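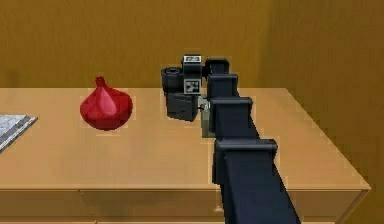 Henríquez to open a repair and second-hand appliance counter in Goninthorpe this September

Print | E-mail

Anyone who has ever had a washing machine die mid-cycle, with a drum full of school uniform and no idea how to get the door open, is going to like this one. Henríquez, the appliance shop most of us in Prirnley have bought a kettle from at one time or another, is opening a second branch up the road in Goninthorpe in September, and half of it will be given over to fixing things and selling on the ones that have been fixed.

I went over for a nose round while the fitters were still in. The sign isn't up yet and you have to go in by the side door, past the old carpet showroom, but you can already see how it's going to work. New machines will go at the front by the window, as you'd expect. Then there's a long counter across the middle where you bring in your small stuff (toasters, mixers, vacuum cleaners, that sort of thing), and behind that a workshop with a big hatch so you can watch your own tumble dryer being taken to bits, if that's your idea of a day out. It's mine, I'm afraid.

The idea came out of the Prirnley shop. Last year the delivery crew kept a list of every old machine they carried away when they dropped off a new one, with a note of what was wrong with it. It came to 341 machines, and when the workshop went through the list they reckoned 151 of them could have been put right with a part and an hour or so of somebody's time. Door seals, pumps, belts, heating elements, a couple of dryers that only wanted a really good clean. All of it went off to be recycled, which is better than the tip, but it still made me wince when I saw the list. I recognised my own old dishwasher on there, or one very like it ("won't drain"), and I've got a nasty feeling there was a cherry stone in the pump the whole time.

So from September, if you buy a new machine from either branch and have the old one taken away, it'll be looked over at Goninthorpe first. If it's worth saving it gets mended, cleaned, tested and put out for sale at the back of the shop with a label saying what was wrong and what was done to it. I love the label. I've bought second-hand white goods before from an advert in a newsagent's window and all I got was "works fine, no offers", and it did work fine, for nearly a fortnight.

What they'll mend

Washing machines, tumble dryers, dishwashers, electric cookers and vacuum cleaners to begin with, and most small kitchen bits if they have a plug on and parts can be had. Gas cookers and gas hobs are out, and they won't take them in even to look at. Microwaves are out as well. Fridges and freezers are a bit of both: they'll do door seals, shelves, hinges, thermostats and lights, but anything to do with the gas in the cooling system will be sent elsewhere, and you'll be told that at the counter before you've paid a penny.

They don't mind where you bought the thing. I asked twice, thinking there must be a catch, and was told that a machine from a supermarket or off the internet goes in the same queue as one of their own. If it's still under guarantee, though, they'll send you back to the maker, and quite right too, as you could lose your cover by letting somebody else open it up.

Big machines can be collected, or somebody can come out to you if you live in Prirnley, Goninthorpe or the villages in between. I'd been hoping they'd cover the coast side too but there's only the one van for now, so if you're out that way you'll need to get it to the shop yourself. There's a loading bay round the back with a ramp, and they'll lend you a sack truck if you ask.

What it will cost

Having a machine looked at will cost £16, and that comes off the bill if you go ahead with the repair. If you decide it isn't worth it, you've spent sixteen quid and you know where you stand. Small things are looked at for nothing at the counter while you wait, as long as it isn't heaving. I couldn't get prices for the repairs themselves, and I can see why (a belt is one thing, a new control board is quite another), but you'll be given the price before any work starts and they won't go over it without ringing you.

The mended machines for sale haven't been priced yet either. I was shown a washing machine and a cooker that had been through the workshop as a trial run, both very clean, and told the tickets would go on nearer the time. Each one will come with a short guarantee, with the length written on that same label.

One thing I wasn't so keen on: you can't book a slot for the counter. It's turn up and take a ticket. I can see that being a pain for anybody who has to come on the bus with a vacuum cleaner under one arm, and I said so. They told me they'd see how the first few weeks went and think about bookings after that, so if it matters to you, do tell them.

A word about Candura

The other bit of news, and it's the bit I was most pleased about, is that the new branch will stock spares for Candura machines. If you've got a Candura washer or dryer (half my street has, they were everywhere when our estate was built) you'll know what a faff it is getting hold of parts. I waited so long for a soap drawer once that I'd got used to tipping the powder straight in the drum.

The shop has bought up the stock of a parts dealer who was packing up, and it's mostly Candura: seals, hoses, filters, door catches, knobs, drawers, and the little plastic clips that hold the kickboard on and always, always snap. They're still sorting through it. The boxes I saw were piled to head height along one wall and some of them had no labels at all, so somebody has a long job ahead. You'll be able to buy parts over the counter and fit them yourself. Bring the model number with you, please! It's normally on a sticker inside the door or round the back, and a photo of it on your phone will do. "It's the white one" won't get you very far.

If the part you want isn't there they'll put your name on a list and ring if one turns up among the trade-ins. Machines that can't be saved will be stripped for anything useful before they go for scrap, so I'd think the shelves will fill up as time goes on.

Learning to do it yourself

There'll be a monthly evening session too, after the shop has shut, starting at 7pm, where you can learn the simple jobs on a machine that's already dead and so can't be made any worse. Cleaning out a pump filter is first. After that it's changing a door seal, then descaling, then finding out why your dryer takes all night (it's fluff, it's nearly always fluff, mine had enough in it to stuff a cushion). You'll need to put your name down at either branch, places are limited by how many people can stand round one washing machine without elbowing each other, and it costs £2, with a cup of tea thrown in.

I've put my name down already. I've got a Candura at home with a drip I've been catching in a roasting tin since Easter, and I'd dearly like the roasting tin back.

They asked me to pass on that nothing at these evenings will involve working on anything that's plugged in, and that if you're at all unsure about a job at home you should leave it alone and bring it in. Fair enough. Turn the water off first as well, and yes, I'm speaking from experience, and yes, the kitchen floor has dried out now.

What happens to the Prirnley shop

It stays just as it is. I know there's been talk, and I had more than one person stop me outside the baker's to ask if it was closing, so I asked straight out and was told no. The hours stay the same and so do the staff, apart from the repair bench, which moves over to Goninthorpe. You can still hand small repairs in at Prirnley and they'll go across in the van and come back to you there, though it'll take longer than going direct. Anything handed in at Prirnley before the move will be finished at Prirnley, so if your mixer's in there now, don't fret.

Old machines can still be taken away with a new delivery from either shop, and you can ask for yours to go straight to recycling if you'd rather it wasn't sold on. A few people do feel funny about that. If yours is going to be collected, empty it first, and check the drum. The delivery crew have a biscuit tin of odd socks and small change that has built up over the years, and there's a very nice pair of reading glasses in there that somebody in Prirnley must be missing.

The opening date will go up in the window of both shops once the electrics have been signed off. Doors will open at 9am on the first morning, and the counter will be taking repairs straight away. Parking is behind the shop, in by the carpet showroom, and the bus stops right across the road.

Print this page | E-mail this to a friend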